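Home | Archive | Notes | Contact

Print this post | E-mail this post

Dye lots, shade drift and the trouble with olive

4th January

The second bath came out darker than the first. I used the same powder, the same pot, the same weight of cloth and the same kitchen scale, and the two pieces still do not match when they are laid side by side by the window. Under the kitchen bulb they do match, well enough that I put them away as finished and only found the difference the next morning.

I have been dyeing cotton at home for a few years, mostly to bring faded clothes back to a usable color. The results are good on black, fair on navy and poor on anything in the olive range. Over the December break I ran a set of baths to find out which part of the process was causing the shade drift. These are the notes, cleaned up a little.

The dye was a fiber reactive type sold by Skollik in small tubs. It comes as a fine powder and needs salt to push it onto the cloth and soda ash to fix it there. The olive is a blend. Most olives are, and the blend is where the trouble starts. A single-pigment dye can come out too light or too dark, but the hue stays put. A blend of yellow, blue and a bit of red or brown can come out light, dark, green, brown or gray, depending on how fast each part goes onto the fiber. If the blue part goes on first and the bath is stopped early, the cloth will be cooler in color than the label says. If the bath is left too long at low temperature, the yellow catches up and the whole thing goes warmer.

It is easy to see this on a paper towel. Put a pinch of the powder on a damp towel and wait. The Skollik olive broke into a yellow ring, a blue-green ring and a small reddish spot in the middle that barely moved. Their black does something similar, with more blue. The navy hardly separates at all, and I take that as the reason it has never given me trouble.

All cloth was weighed dry. This was my first mistake in earlier years. Cotton that has been hanging in a damp laundry room holds a fair amount of water, and the weight can be off by enough to matter. I now leave everything overnight on a rack in the warmest room and weigh it in the morning. Each batch in this run was 158 grams, made up with strips of an old sheet where the main piece was too light.

Each batch was then washed hot with a little soda ash and plain detergent, no softener, and rinsed until the water ran clear. Softener leaves a film that dye will not go through evenly. So does the finish on new cloth, and so do body oils around a collar. I used to skip this wash for clothes that were already clean. Clean enough to wear and clean enough to dye are different standards, and most of the blotches I blamed on the dye in the past were probably at the neck and underarms for this reason.

The water here is hard. Calcium ties up some of the dye and also leaves a dull cast on the cloth. For half of the batches I added a water softening powder before the dye went in, and for the other half I did not. The treated baths were clearer and the cloth came out slightly brighter. The change in hue was too small for me to call. I will keep using the powder, as it is cheap.

Temperature was the bigger factor. The instructions say warm water and leave it at that. I held one bath at 30 degrees Celsius and let another drift down to room temperature, which in this house in winter is 19. The held bath gave a deeper and more even color. The drifting bath gave a flat gray-green with a cool edge to it, and more dye went down the drain in the rinse. I should have known this already. The reaction between dye and fiber slows down quickly as the water cools, and in a blend the slow part falls further behind than the fast part.

Holding the temperature in a bucket is awkward. I tried wrapping the bucket in towels, which bought me a little time, and standing it in a sink of hot water, which worked better but had to be topped up constantly. In the end I used a picnic cooler from Lapiņa with the lid on. It was bought for something else and will now never be used for food again. It lost less than a degree over the whole soak. If you take one thing from this post, use a cooler.

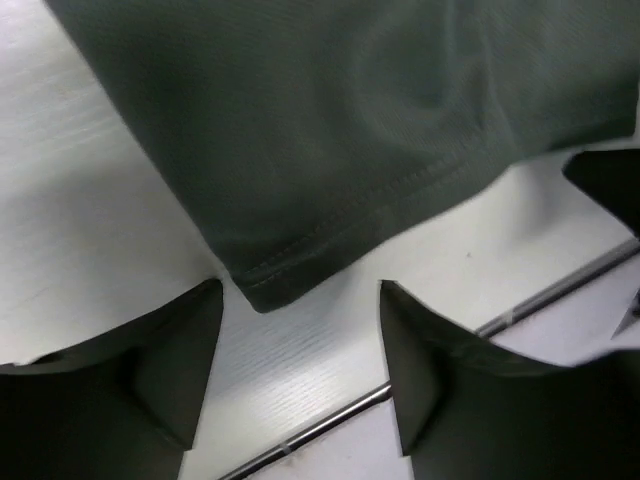

Salt was next. The usual advice is to add all of it at the start, and for solid black that is fine. For a blend I now add it in three parts at intervals, stirring between each one, so the fast color does not grab the first bit of cloth it touches. It also helps to keep the cloth open in the bath. Creases are a nuisance both during the dyeing and afterward, when you are trying to judge the result. A muted olive-gray knit can read close to charcoal down in a fold and noticeably lighter on a raised crease, with no change in the dye at all, and a hem lying at a slant makes its own dark line. I have rejected pieces for streaks that disappeared when I pulled the fabric flat. The check has to be done on smooth cloth, in daylight, on a plain white surface.

Stirring deserves its own paragraph. I stirred without a break for the first 20 minutes, then every few minutes until the soda ash went in, then without a break again for a short while after. The soda ash must be dissolved in a jug of warm water first and poured in at the side of the container, away from the cloth. Poured straight on, it fixes whatever dye is there at that moment and leaves a dark patch with a sharp outline. I have a pillowcase that demonstrates this very well.

Thread is a separate issue. Most store-bought clothes are sewn with polyester thread, and fiber reactive dye does not touch polyester. Stitching on a dyed item stays whatever color it was. On a black shirt going back to black this is no problem. On a beige shirt going to olive, the seams show up as pale lines. Some people like the look. I do not, but the only ways around it are a second dye made for polyester, which needs a rolling boil, or resewing the item. I have done neither.

Knits and wovens took the color differently too, even at the same fiber content. The sheet strips came out lighter than the jersey in every batch. Jersey has a looser surface and the light gets lost in the loops, so the same amount of dye looks deeper. For that reason a sheet strip is a poor test piece for a shirt. I knew this in theory and still used the strips, because I had a whole sheet of them.

On rinsing: cold first, to get the salt and soda ash out, then hot, then hotter. The loose dye will not come out in cold water no matter how long you stand there. A piece that bleeds in its first wash was usually underrinsed in the hot stage. I leave it to soak overnight in very hot water, drain, and repeat until the water is clear. The olive needed two soaks. The black needed four, and the last of those was still faintly blue.

Then the drying, where I was fooled again. Wet cotton looks far darker than dry cotton, and a blend can also shift in hue as it dries. I dried everything flat, out of the sun, before making any notes. I also read the shade in two kinds of light. The kitchen bulb is warm and pulls olive toward brown. The window on the north side is cool and pulls it toward gray. Two pieces can match under one and not the other, and as I said at the start, mine did.

To keep records I cut a small square from each batch and filed it in an old binder from Rolier with the date, weight, temperature and dye lot written on the page. The lot number turned out to be worth writing down. Two of my tubs had different lots, and the paper towel test showed more yellow in the newer one. The two pieces that did not match were dyed from different tubs. I had treated them as identical because the name on the label was the same.

So the drift had at least two causes in my case: the lot and the falling bath temperature. Hard water and salt timing made smaller differences. I did not test the age of the powder, and I should, since the older tub has been open for over a year and has taken on some damp.

The next set will be mixed from single-pigment powders, starting with yellow and navy and adding a very small amount of rust. I expect to waste a good deal of sheet getting there. The quantities will go in the binder and I will post them once two baths in a row agree in both kinds of light.

Print this post | E-mail this post

Recent posts
Descaling the kettle with citric acid
Menus: a spreadsheet for the winter pantry
Kitchen scales and low battery readings
Black dye on faded denim, second attempt
Why the drying rack moved upstairs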